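# About Skadusine

We're a little studio in Tedville making dinosaur figures from original sketches, and we love every scale of it! Bence Nyitrai sculpts and Mafalda Carvalho paints the masters.
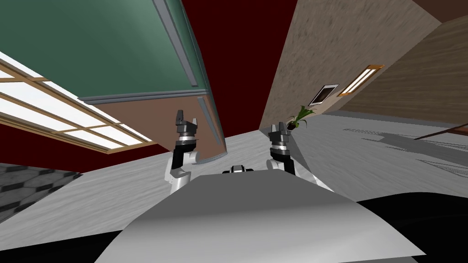 Darius Cârstea wrote to us that our Saurolophus was the first he'd owned with its weight over its hips, and could we please do a hadrosaur nest next. (We're on it!)

Each run is 708 figures, with two colorways.
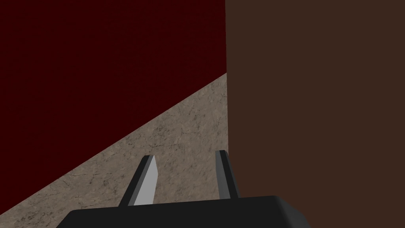 Color starts with skin, and we argue about it for weeks. Mafalda likes deep, quiet shades, a dark maroon red right up against a muted chocolate brown like the pair here, and our October Carnotaurus will wear both.
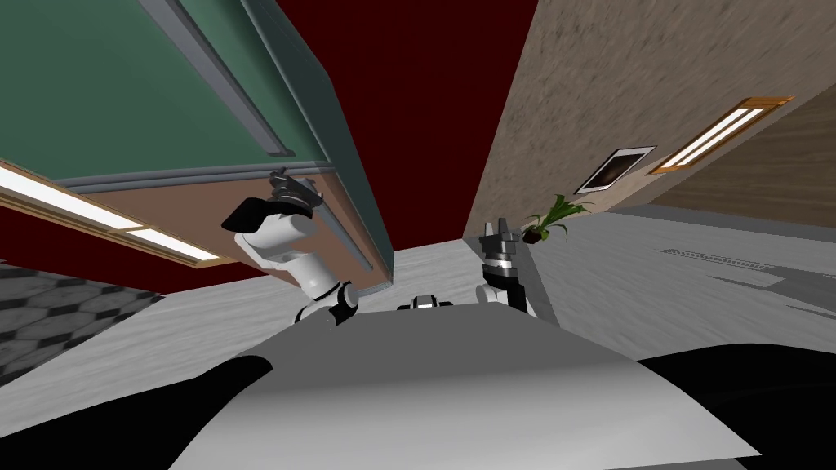

*Maroon again, with teal-green and tan.*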